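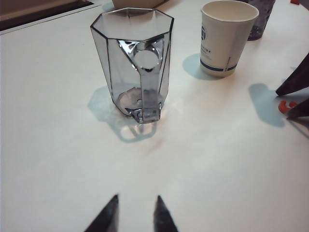

Home Products Support Contact

Negri two-arm desk helper

Last updated 3/12/18 - 2 min read

Can a machine clear up after coffee yet? Getting close, and we love watching it! Negri handles light drinkware, up to 400 grams per item, and a clear glass handle is a wonderful test - hard for any camera to find. Paper cups are easier to see but easy to crush.

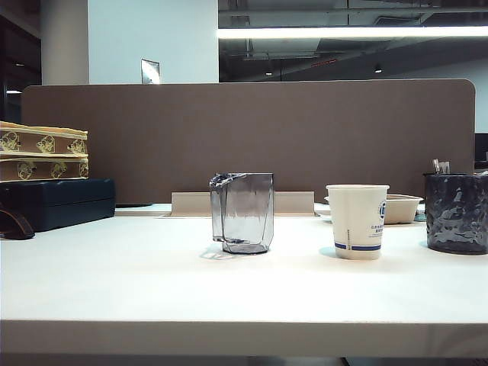

Does it wash up too?
Not so far. Negri picks up and sets down, and the sink is still your job - we're working on it in Hundville.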